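# Two-arm handover: what to do when the grippers close on each other

Last change: 4th September, after the second fault on the Jeltstead cell.

This page is for people who run the glassware tasks with both arms. It explains how to recover when the right and left gripper press together during a handover and the controller stops with a force error. Please read it to the end before you touch the pendant. The first time I had this fault I pressed "resume" too early, and the left wrist pushed until the part broke.

## How the fault looks

The log shows `HANDOVER_FORCE` for one arm, and one or two seconds later for the other arm also. Both arms hold their position. The motors stay powered, so the arms are stiff and they still push against each other. Do not put your fingers between the grippers in this state, even if nothing moves.

In our case the limit was set to 30 N and the arms stopped at this value. With the old limit we had no stop at all, only a bent finger pad.

## Before you start

- Put on safety glasses. Glass under load can break without warning.
- Tell the other person in the cell that you work on the arms. One person holds the stop button, the other one works.
- Do not clear the table yet. If you reach under the arms for a beaker, you are inside the work area.

The handover position is low, just above the middle of the table, so there is not much free height under the grippers. Look at the position of the glass before you choose the direction of the retreat.

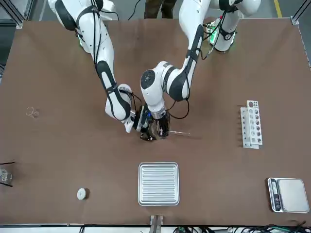
*Handover position with both grippers together. The glass rod points toward the side of the test tube rack.*

## Recovery

1. Press the stop button on the pendant, not the big red one. The big one cuts the power and the brakes need a moment, so the arms can sink a little. With glass over the table I want to avoid this.
2. Set the speed to 2 percent for both arms.
3. Select the left arm and switch it to hand guiding. Leave the right arm locked.
4. Open the left gripper in small steps. After each step wait and read the force value. It should go down. If it goes up, close one step back and call Imani Kariuki.
5. When the force is under 2 N, move the left arm straight up by 15 mm. Do not move it sideways, a rod can be caught between the fingers.
6. Support the part with a gloved hand, open the right gripper, and take the part out.
7. Send both arms home, one after the other. Never together.

## Finding the cause

Two times it was the same cause: the offset between the arm bases was wrong. In June we moved the left base for the Wenar test and afterwards somebody loaded the old calibration file. The distance in the file was 670 mm, and the real one was a bit smaller. So each arm believed that the other one was farther away.

To check this, bring both arms to the calibration pin without any part in the grippers. If the tips do not meet at the pin, run the base calibration again in Skernico and save it with a new name. Delete the old file - I know it feels wrong, but this is how it was loaded again.

If the calibration is good, check the finger pads for wear, then the mounting screws of the gripper.

## After the repair

Run the handover with the plastic dummy before you use glass again. Write the force values in the Eberhard log sheet, also when they are normal.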